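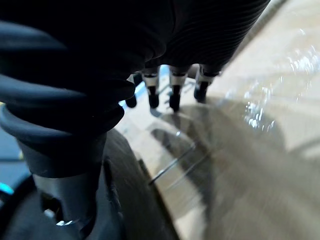

Ticket 904 – Policy renewal notices going out with last year's premium
Opened by: Orysia Boiko, Ririlden customer service
Assigned to: Zakhar Kobzar
Date opened: 27/04/2026
Priority: High

Problem
Customers with household cover got renewal letters showing the old premium. The policy screen in Pletton shows the new one. We have 29 calls logged so far, all from the Starnbridge branch.

Log

Zakhar: Opened two of the policies. Premium is correct in the database. The letter template reads from the quote table, and the quote there is last year's.
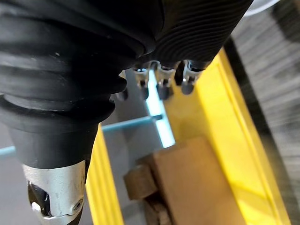

Reran the quote by hand on one policy and printed the letter again. New premium shows. Template is fine.

Orysia: Please don't rerun them all yet. A second letter goes out by itself when a quote changes.

Steps taken
1. Turned off automatic letters for household renewals.
2. Pulled the list of affected policies. It has 400 lines, all with a June renewal date. 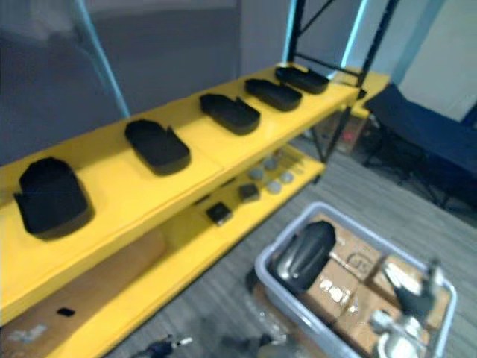

3. Checked the overnight quote job. It stopped at a policy with no postal code and skipped everything after it.
4. Svitlana Panasiuk filled in the postal code. Job restarted and finished in 40 minutes.

Quotes now match the policy screen on every line I opened. Corrected letters are in the print queue – waiting for wording from Rostyslav Lysenko before release.

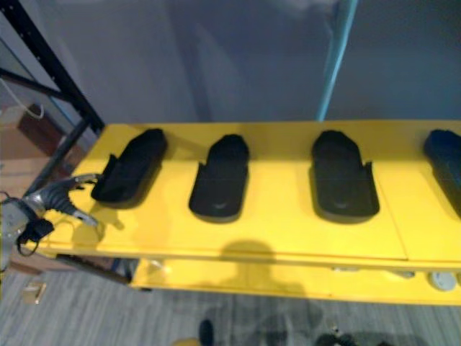 Four black pads on the yellow shelf.

Still open
Job should send an alert when it stops. Moved to a separate ticket for Tymofii Moroz.

Status: Pending, letter wording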